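March, late evening

Finally dealt with the back door today. The lock has been stiff since before Christmas and this morning the key would go in and not turn at all. 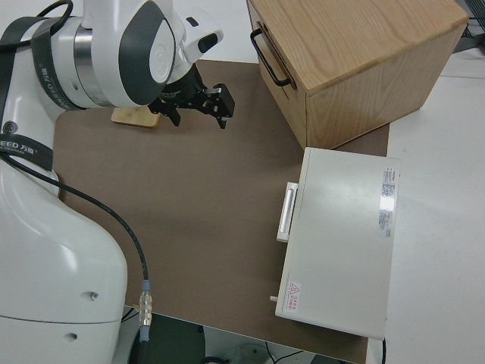

I had to go out the front and walk the long way to the side gate. Rang the Tiris shop at half past eight and they said someone could come before lunch. He was at the door a little after eleven with two tool cases and a kneeling pad.

The trouble was the door and not so much the lock. It has dropped on the top hinge, so the bolt was rubbing on the plate. He packed the hinge, moved the plate down a touch and then took out the old cylinder anyway. The pins were badly worn. He offered me a Vurent or a Flirnarden. The Vurent was cheaper but he didn't have the length, and I didn't want him coming back, so I took the Flirnarden. It came to 108 with the labor. I had guessed higher.

He gave me three keys. One is on my ring, one is in the kitchen drawer and the third goes next door when I get over there. The old keys are in the tin until I can drop them off for scrap.

Asked him about the rim lock on the cellar door while he was packing up. It has 1808 stamped on the case and I always took that for the year. He said more likely a pattern number, and that the lock looked a hundred years newer than that. A little disappointed. It still works, so he told me to put graphite in it and leave it alone. No oil - I have been using oil for years.

Need to buy graphite. Also the window lock in the small bedroom is loose, and I forgot to show him. Tried the back door again before coming up and it locked with one finger on the key.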